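Skestance, and what we did with the trial
Project report, Intro to Automation
Danai Zervas and Genivaldo Brandão

We picked the Skestance package because the trial was free for students and because the other option on the list involved soldering. Skestance is a simulator subscription. You get a two-armed tabletop workcell, a library of household clutter to drop on it, and a scripting window where you tell the arms what to do. Our assignment was to review it as if we were buying it for the department, which neither of us has the authority or the money to do.

Setup took most of a Saturday. The installer asks whether you want the standard or the extended object library and does not say what the difference is until you have picked one. We picked extended. The difference is a long download.

Our task was dice sorting: pick up each die and put it down on a square wooden board. We let the scene generator place everything else, so every run also had a few boxes and other odds and ends in the way. We used the left arm for all the picking. The right arm was supposed to help, but its half of the script never got past the planning stage and we ended up parking it.

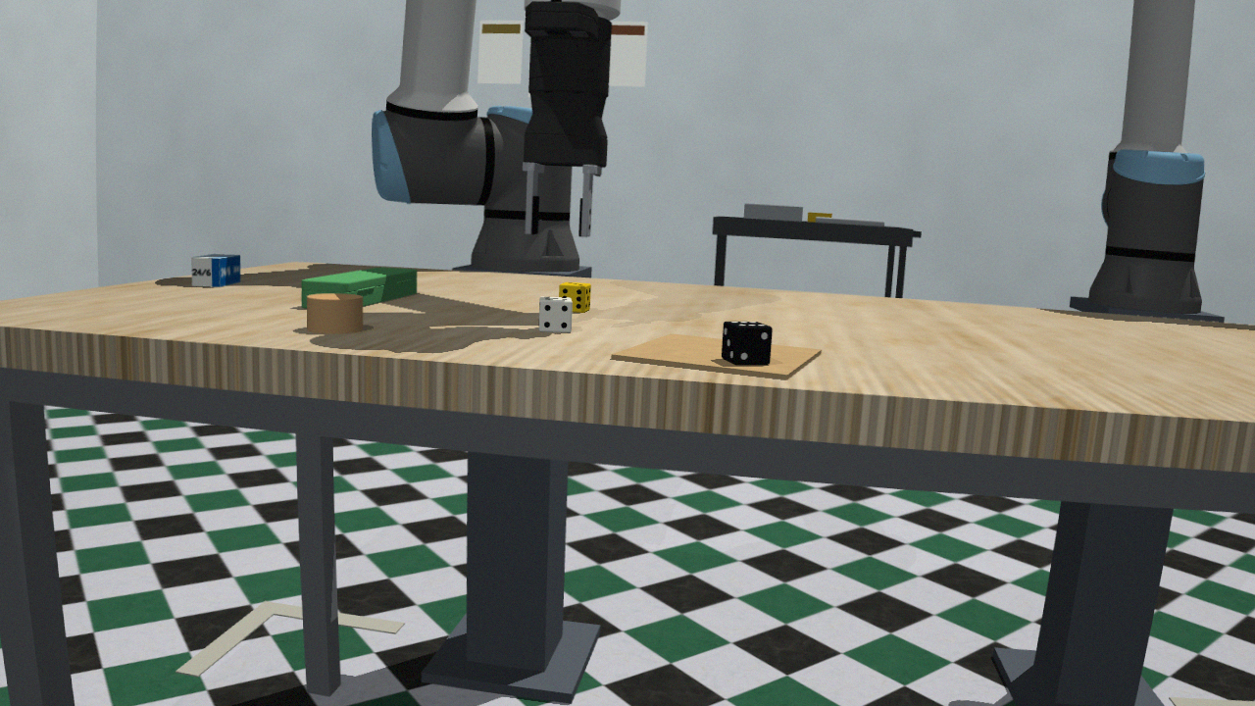

Over 600 runs the arm got every die onto the board often enough that we stopped cheering. Most failures came from dice that spawned nearly touching. The planner treats each object as if it were alone in the world, so a finger goes down exactly where the neighbor is. Athina Balaskas, our lab instructor, asked why we hadn't added a clearance check. We then added a clearance check. It took 7 lines.

Physics is the best part of the product. Grips slip when they should, and a die grabbed by the corner spins away in a way that looks right and is very annoying at one in the morning. Shadows are good too, though we graded nothing on shadows.

Documentation is the weak part. The gripper page is complete. The page on coordinating two arms is 4 sentences, one of which is a link to itself. Support answered our ticket in 2 days and was polite about the fact that we had swapped x and y.

Would we buy it? For a class like this one, yes, with the standard library and somebody else's notes on the two-arm script. Ours are in the appendix, such as they are.

Contact: Automation Lab front desk | All student work © its authors | Back to top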